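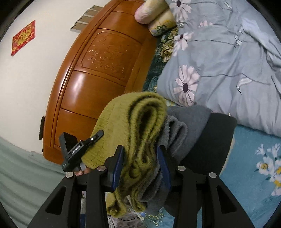
Plukance冬衣整理与转赠项目
中期进展报告

报送单位:Nestunik社区生活服务中心
项目负责人:Sharon Mwakalinga
报告范围:项目启动至八月底

一、总体情况

本项目由Aturari基金资助,面向辖区内独居长者及多子女家庭,提供入户衣物整理服务,并将住户自愿捐出的秋冬衣物清洗、分类后转赠给有需要的家庭。报告期内,项目组完成入户整理209户,登记入库衣物2111件,各项工作基本按照年初核定的计划推进。入户服务进度略快于计划,转赠环节则有所滞后,具体原因见第四部分。

二、入户整理工作

入户整理以卧室为主要工作区域。多数住户的衣柜容量有限,秋冬针织衣物长期与夏季衣物混放,取用不便,部分衣物因悬挂过久出现肩部变形。经与住户商定,工作人员一般先在床上铺开衣物,由住户本人逐件确认去留,再折叠归位。凡住户未明确表态的衣物,一律按保留处理,不得代为决定。

针织类衣物的折叠方法在六月作过一次调整。原方法要求每件单独折成小方块竖放,但厚毛衣回弹明显,放入抽屉后容易散开。现改为薄厚分开处理:薄款仍竖放于抽屉;厚款对折后平叠,置于衣柜下层搁板,每叠不超过四件。带拉链或金属配件的衣物另放一叠,避免钩挂毛线。调整后,项目组对15户进行了回访,其中12户的衣物仍保持原有分区,其余3户因换季提前取用,工作人员已协助重新归置。

床下储物空间的使用也作了统一规定。年满七十岁的住户,常用衣物不再放入床下收纳箱,改放于腰部至肩部高度,以减少弯腰和攀高。被褥类仍可置于床下,但须在箱体外侧标明内容。

三、捐赠衣物的接收与分类

捐赠衣物统一运至Araújo路仓储点,按品类、尺码和成色三项登记。成色分为甲、乙、丙三等,甲等可直接转赠,乙等须经缝补或去球处理,丙等交由回收单位处置。登记结果显示,针织衫和毛衣所占比重最大,其次为外套和长裤,童装数量偏少,难以满足多子女家庭的需求。

去球和缝补工作由仓储主管Jabari Kinyua统筹,每周六上午集中进行。毛衣类的常见问题是袖口脱线和腋下起球,处理用时较长。为控制进度,项目组规定单件处理时间超过四十分钟的,改列丙等。

四、存在的问题

(一)转赠进度滞后。原计划八月底前转出的首批300件衣物尚未全部发放。主要原因是受赠家庭的尺码信息登记不全,部分家庭只填写了成年人尺码,儿童信息需要逐户补充。

(二)仓储点防潮条件不足。入夏以后,北侧货架附近湿度偏高,已将该处的毛织品移至南侧,并在箱内放置干燥剂和樟木片。现有货架间距较窄,移位后通道更为紧张。

(三)住户反馈收集方式单一。目前以电话回访为主,听力不便的长者往往由家属代答,所得意见不够具体。

五、经费使用

报告期内经费主要用于交通、收纳用品、洗涤和仓储租金,各科目支出均未超出预算。洗涤费因改用分色小批量送洗而有所上升,已由收纳用品科目的结余部分调剂,调剂申请已按规定报备。明细表及票据复印件随本报告另行报送。

六、下一阶段安排

1. 补齐受赠家庭尺码信息,完成首批衣物发放,并于发放后两周内进行回访。
2. 面向辖区学校开展童装专项征集,重点征集冬季外套和厚毛衣。
3. 为仓储点添置除湿设备一台,重新规划货架布局,所需费用拟在仓储科目内列支。
4. 对听力不便的住户改为上门回访,并由工作人员当面查看衣柜使用情况。
5. 修订《入户整理操作说明》,将针织衣物分类折叠的做法正式写入,供新进人员培训使用。

以上报告,请予审阅。关于第三项除湿设备的购置,恳请基金方在下次拨款前予以书面答复,以便项目组在雨季结束前完成安装。

Nestunik社区生活服务中心
Plukance项目组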